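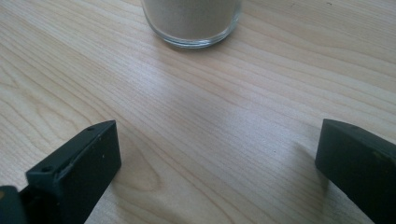
Water hardness at Ponirport: change of supply from 7th January

The Ponirport works now takes its water from the Abubakari borehole. The old river intake has been closed for repairs to the screens, which started in October and will run into spring. Borehole water is harder. The river supply averaged 112 mg/l as calcium carbonate; the new supply has been measured at some 290 mg/l, and readings may drift a little as the pumps settle.

Hardness has no bearing on whether the water is safe to drink. It does affect scale, soap use and the setting of appliances. Dishwashers with a built-in softener should be reset to the figure in the maker's handbook for hard water, and the salt topped up. Boilers fitted with a Nollix scale filter need the cartridge changed every 17 weeks on the new supply. The older Odus filters have no indicator and should be checked by hand at the same interval.

Descale kettles with citric acid, one tablespoon to a litre of water. Leave for 19 minutes, empty, then boil once with fresh water and discard it. Do not use vinegar in kettles with rubber seals.

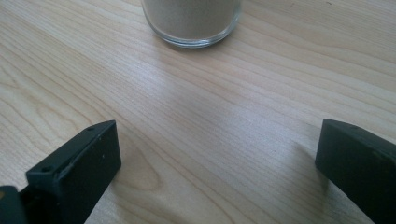 Most of the calls taken so far concern white marks on furniture and worktops. Drops of hard water leave a thin film of calcium when they dry, and this is easily confused with glare. On a pale lacquered table, a broad whitish patch across the middle may be nothing more than reflected light, with the grain still faintly visible through it. Move to the other side of the table and look again. Glare shifts as you move; a deposit stays where it is. Wipe deposits with a damp cloth and dry at once. Acid descaler should be kept off lacquer.

Haruto Ikeda is keeping the weekly readings, which are posted at the works gate. Chae-won Ki can supply test strips to households on the Abubakari main; call extension 1110 and give your street and house number.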